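G'day, and welcome to Sedum! I started this place as a Saturday sewing class in my mum's garage in Clivosby, and somehow we've grown into a proper little school with 5 rooms, a kettle that never gets a rest and (at last) decent parking. We teach dressmaking, mending and a bit of upholstery, mostly to people who've never threaded a bobbin. My favourite colour of thread is mustard, so expect plenty of it. Winter holiday classes run all through July – bring a jumper, the back room's freezing!

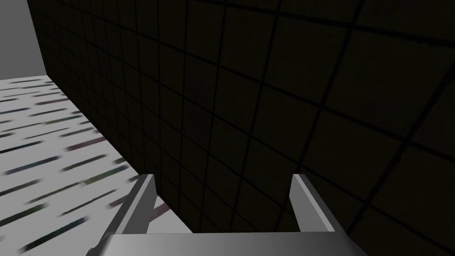 Two grey fingers, open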